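Robotik-Praktikum, Begleitblatt zu Versuch 3
Vormachen statt Programmieren: Greifen aus der Kiste

3.1 Zwei Arten der Vorführung

Beim Handführen (kinästhetisches Lehren) fasst man den Arm am Flansch und bewegt ihn selbst. Die Regelung gleicht das Eigengewicht aus, die Gelenkwinkel werden mit 120 Hz aufgezeichnet. Bei der Fernsteuerung steht man neben der Zelle und bewegt den Arm über ein Eingabegerät. Die Hände bleiben dabei außerhalb des Arbeitsraums, dafür fehlt das Gefühl für den Kontakt.

Im Praktikum werden beide Verfahren benutzt. Die Aufzeichnung läuft in jedem Fall über Lilteck, die Auswertung über Pendov.

3.2 Aufgabe

Aus einer offenen Kiste sind längliche Klötze einzeln zu greifen. Schwierig wird es dort, wo Klötze aufeinander oder dicht an der Wand liegen. Der Greifer muss dann so angesetzt werden, dass weder er noch das Handgelenk die Kiste berührt. Auch die Leitungen am Handgelenk brauchen Platz. Wer nur auf die Greiferspitze achtet, übersieht sie leicht.

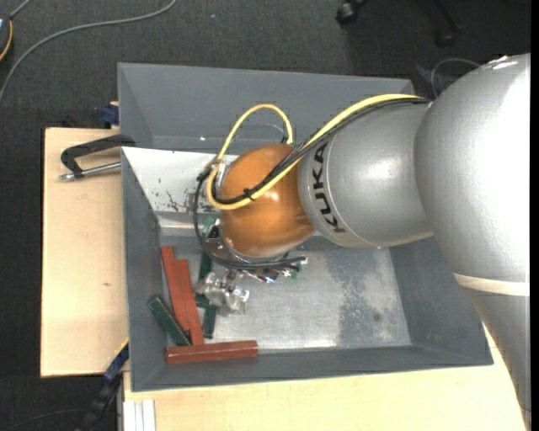 Abb. 3.1: KUKA-Arm über der Kiste, Greifer bei den roten und grünen Klötzen.

Eine Vorführung beginnt über der Kiste und endet, wenn der Klotz abgelegt und der Greifer wieder geöffnet ist. Pausen von mehr als 3 Sekunden bitte vermeiden, sonst lernt das Modell das Warten mit. Misslungene Griffe werden nicht gelöscht. Sie bekommen im Protokoll den Vermerk »F« und werden getrennt gespeichert.

3.3 Datensatz

Der vorhandene Satz vom Februar umfasst 1.035 Vorführungen. Ziel bis Semesterende sind 3.000. Jede Gruppe trägt ihre Aufnahmen mit Gruppennummer und Verfahren (H = Hand, S = Steuerung) in die Liste ein.

3.4 Fragen zur Vorbereitung

a) Warum unterscheiden sich die Geschwindigkeitsprofile bei H und S?
b) Welche Größen fehlen, wenn nur Gelenkwinkel gespeichert werden?
c) Wie wirkt sich eine Zeitverzögerung in der Fernsteuerung auf das Annähern an die Kistenwand aus?

Die Antworten sind vor Versuchsbeginn abzugeben, eine halbe Seite pro Frage genügt.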